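Post-fault inspection checklist: belt picking cell, right arm
Site: Jeker, line 2
Completed by: Yanti Mandagi
Shift: Sunday, late

Reason for inspection: right hand stopped with a grip force alarm after 391 picks of a 1,000 pick run. The part was released over the belt and the arm held position. No injury. Controller restarted once by the operator before the fault was reported, which should not have been done.

1. Emergency stops
Both buttons pressed in turn, arms and belt stopped each time. Reset needs the key. PASS

2. Belt and rails
Belt tracks straight at low speed. No nicks on the inner edge of the front rail. End fixings checked with a spanner, one on the left leg nipped up a quarter turn. PASS

3. Right wrist and cable
Cable leaves the side of the wrist and runs down beside the forearm. Moved by hand through full travel with power off. It pulls tight at the last part of the wrist turn. Plondico to supply a longer one. FAIL, limit wrist turn until fitted

4. Grip on part
Black moulded parts, collar and rounded top, approached with thumb and index finger, other fingers folded in. Alarm came back twice in 400 test picks, both times with the wrist turned well over. Thumb pads clean and not worn. FAIL, see item 3

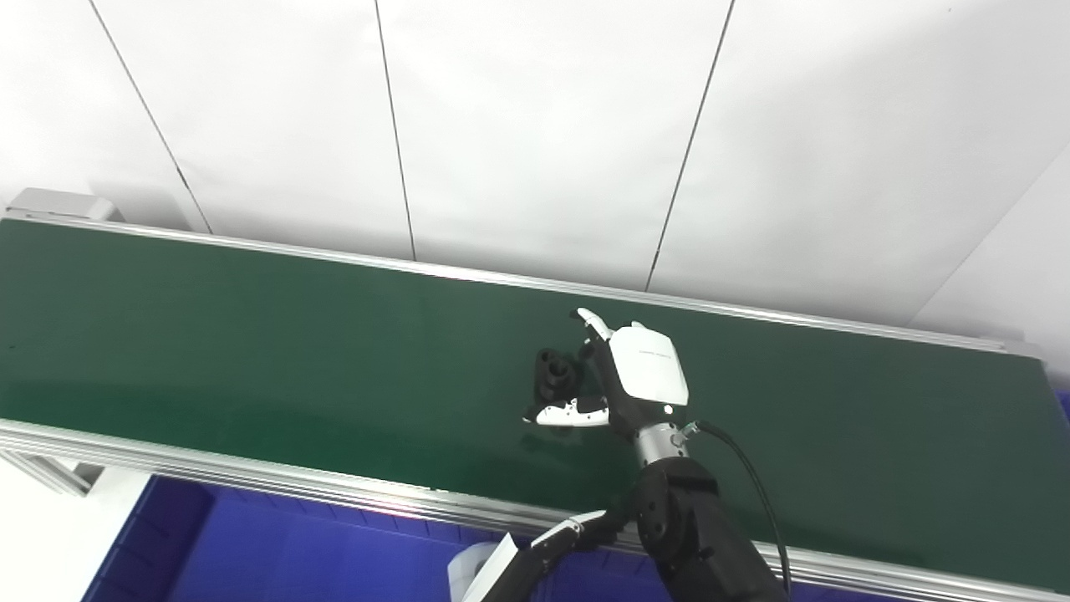 5. Clearance between arms
The forearms come close together when one reaches over the belt. Software gap setting had gone back to default after the restart. Put back to the site value and saved. PASS after correction
Comment: Gunawardena to confirm that the setting now survives a power cycle. Please do not restart this controller without checking it.

6. Wait position
Hands go back to the near side of the belt and stay clear of the part. Repeated from both program start points.
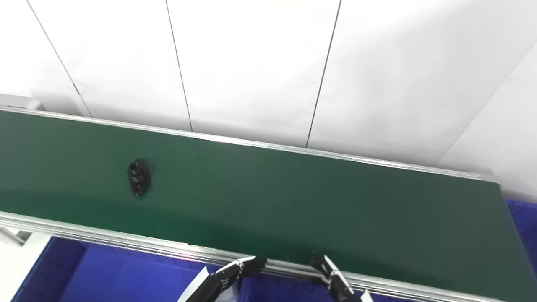

Item 6: hands at the front rail, part standing on the belt.

PASS

7. Bins
Blue bins stay under the belt, below the front rail. Check for dropped parts before each run and log any found.

8. Guarding and signs
Gate switch tested open and closed. Barudex warning label on the gate is peeling, new one ordered. PASS with comment

Result: cell may run at reduced speed with the wrist limit in place. Full speed not allowed until items 3 and 4 are retested and signed.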